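Care and Storage of Everyday Clothing: Folding and Putting Away Denim
Speaker notes, Khalil Aoun
Skunescombe Household Education Service
Revised 2018-12-29

Slide 1. Title

Welcome the audience on behalf of the Service. State that the talk forms part of the January program on household skills and that the earlier session, on knitwear, was given at Storkau. Those who did not attend that session will be able to follow this one without difficulty. Ask that questions be held until Slide 5.

Slide 2. Why jeans receive a session of their own

Most printed guidance on folding was written with shirts and bed linen in mind. Denim behaves differently. The cloth is heavy, the seams are thick, and the waistband does not compress. The pair used in the demonstration at Storkau weighed 800 grams, and a shelf bracket intended for light clothing will bend under a stack of such garments in time. Mention that the Service receives more questions on this subject than on any other item of clothing, and that many concern creases across the knee.

Do not dwell on washing. It is covered in the leaflet. The only point to be made at this stage is that jeans must be fully dry at the waistband and pocket bags before they are put away. The legs dry first and give a false impression.

Slide 3. Preparing the garment

Read the steps aloud at an even pace.

Empty all pockets, including the small one. Close the zipper and fasten the button. Hold the garment by the waistband and shake it once, firmly, so that the legs fall straight. Lay it down on a surface long enough to take it from waist to hem.

Smooth with the flat of the hand, working from the waist toward the hems. Pocket bags should be pushed flat from the outside. A pocket bag left bunched at the hip will print its shape through the front of the jeans after a few weeks under a stack.

Pause here and invite the audience to try this on the garments provided. Allow time. Participants who are seated may work on the table and should be offered the shorter pairs.

Slide 4. The fold

Bring one leg over the other so that the outer seams meet. The seat will project in a point; fold that point in so that the long edge is straight. Fold the hems up toward the waist, stopping short of the waistband by the width of a hand. Fold once more.

The older Nassar leaflet recommends rolling. The Service does not object to rolling for travel, and the speaker may say so if asked. In a wardrobe, rolled denim loosens each time a neighboring item is taken out, and the roll is seldom made again properly. Copies of the Nassar leaflet remain in circulation and should not be criticized from the platform.

Shelves: place the folded edge toward the front. Heavy pairs go at the bottom. Drawers: stand the folded jeans on edge if the depth allows. Hangers: use the clamp type for dress trousers only, as the clamps mark denim at the hem.

Slide 5. Questions

The following have been raised at previous sessions, and prepared replies are given.

On black and gray denim: store it away from pale clothing until it has been washed several times. Color can rub off on a neighboring garment without any moisture being present. Turning dark jeans inside out before folding is a reasonable precaution.

On tears and worn patches: fold so that the weak place does not fall on a crease. Refer those who wish to mend to the Nonent sewing circle, whose times are posted at the entrance.

On children's jeans: the same fold applies, omitting the final step.

If no questions are offered, proceed directly to Slide 6.

Slide 6. Turned-up hems

Hems that are worn turned up need a decision before the fold is made. A cuff left in place through storage sets a hard line in the cloth, and the line fades sooner than the fabric on either side of it. Where the owner always wears the cuff at the same height, this may be acceptable. Where the height varies with the shoes, turn the cuff down, brush out the lint that collects inside, and press the hem flat by hand.

Draw attention to the paler edge of the hem on the charcoal pair. Leave the slide on display while the handouts are collected.

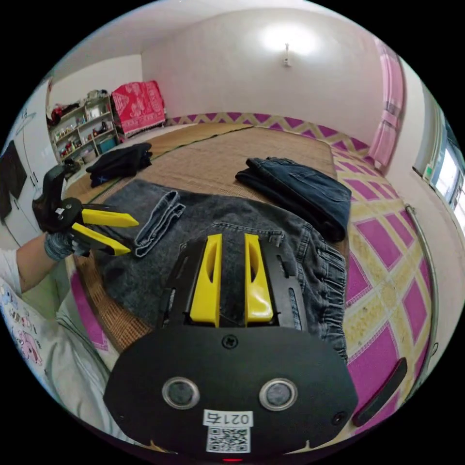
Comments

dorrit_m
Thank you for posting the notes. I was at the back at Storkau and missed most of the part about shelves. Is the knitwear session going to be put up as well?

Peg L.
I have rolled mine for years and have no complaints, but I will try the fold on the heavy ones. The tip about pocket bags was new to me.

hallway7
My cuffs have had that faded line for ages and I blamed the detergent. Does pressing with an iron help at all or is it too late once the color has gone?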